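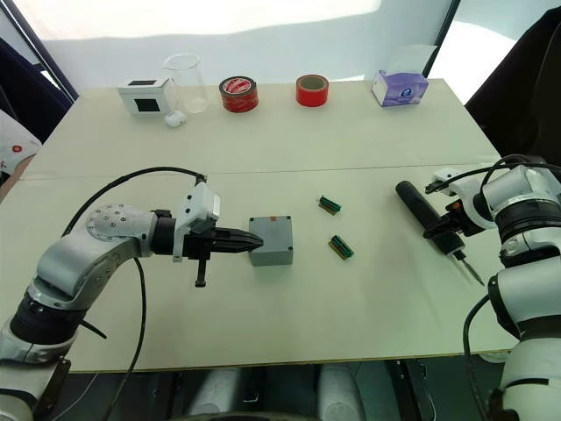

Good morning, and thank you for having me. I am Rezaul Rathnayake, and I look after the trial of the Kikano bench kit at Mestel, where we assemble small control boxes. Today I will tell you what the kit is, what we paid for and what I still don't like. On the slide, the left gripper is touching the side of the grey enclosure and the right one holds an electric screwdriver, with the tip just over the table. This is the type of work we bought it for, two hands, one to steady and one to drive. Please look also at the two green terminal blocks between the arms, because I will come back to them.

(Pause. Ask who in the room still closes enclosures by hand.)

What comes in the kit. Two arms, two parallel grippers with a sensor housing on top of each, the controller, and the software licence for one bench. The table is not included. The screwdriver is not included either, and I think this should be said more clearly in the quotation. We used a driver we already had in the drawer. The supplier is Humis, and the training is done by Olteanu, a separate company. So you will have two phone numbers and two invoices.

Setting up. The arms arrived in January. The installer needed two days, and on the third day we could teach the first motion ourselves. You guide both arms by hand, you save the points, and then you correct them on the screen. My colleagues who never wrote a program could do this before lunch. The words in the menus are sometimes strange — "release intention" means open the gripper — but one gets used to it.

Results. We ran 2306 closing cycles during the trial. In 178 of them a person had to step in. Most of these were screws that did not catch the thread at the first turn. The kit notices this well and it stops. What it does not do well is to try again by itself. It waits for you, with a small sound that you will not hear if the compressor is running. I asked for a lamp. Humis told me a lamp is possible as an option.

(If somebody asks about speed: one box takes 87 seconds. A trained person is faster. Say it openly.)

Now the green terminal blocks. Small parts with rows of slots are harder for the gripper than the box itself. If the block lies at an angle, the arm must turn the wrist, and sometimes it chooses the long way round. We improved this by teaching 11 starting positions in place of one. It was a boring afternoon but it helped a lot. I would like the supplier to deliver this work already done.

Cables. The cables of the sensor and of the arm run on the outside, in loops. For a trial this is acceptable. For daily production I want them clipped along the arm, and I want spare ones on the shelf. Ask for the price of the cables before you sign.

(Drink water. Next part is the money, go slowly.)

Cost. I am not allowed to show our price. I can say that training was a bigger part than I expected, and that the licence is renewed every year. If you have only one product and it never changes, a fixed machine will be cheaper for you. We change our boxes often, and for us the kit makes sense on one bench. For a second bench I have not decided yet.

Questions. Those who would like our test sheet can write their email on the paper near the door, and I will send it this week.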